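How to Sort and Wash a Mixed Load of Sports Gear

Sports clothes need a bit more care than everyday cottons. Most are polyester or a polyester blend, which holds on to body odour and doesn't like heat or fabric softener. This page covers a normal household load in a front loader, with jerseys, shorts, socks and training tops.

What you need

Liquid detergent
White vinegar
A bucket or laundry tub
Two mesh bags
A drying rack or a clothesline

Step 1. Empty the bags the same day

Gear left zipped up overnight smells worse and is harder to get clean. If you can't wash it straight away, hang it over the side of the tub.

Step 2. Check the labels

Look for the maximum temperature and whether the item can be tumble dried. Most club jerseys say 30 or 40 degrees. Our Flotcombe away tops say cold only, and the numbers do start to lift if you ignore it.

Step 3. Soak anything that smells

Fill the bucket with cold water and add one cup of vinegar. Soak for 10 minutes, then wring out gently. Don't mix vinegar with bleach.

Step 4. Sort by colour

Make three piles: whites, brights and darks. Reds and oranges go with the brights, and new ones should be washed alone the first couple of times.
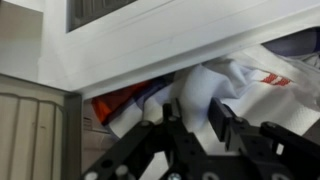 White gear with coloured trim is the awkward part of the sort. It belongs with the whites once you know the trim is colourfast. To test it, dampen a corner of the trim and press a white cloth against it. A white top with red stripes, like the white garment bunched up near the orange-red piece, should be tested this way before it goes in with plain whites. Pull the two apart before you add any water. If colour comes off on the cloth, wash the top by itself in cold.

Step 5. Wash

Turn everything inside out and close any zips. Put small items in the mesh bags. Use the cold or 30 degree cycle with a low spin - 400 rpm is enough for thin jerseys, and heavier tops can take more. Skip the softener.

Step 6. Dry

Hang jerseys by the hem in the shade. Socks can go in the dryer on low if the label allows it.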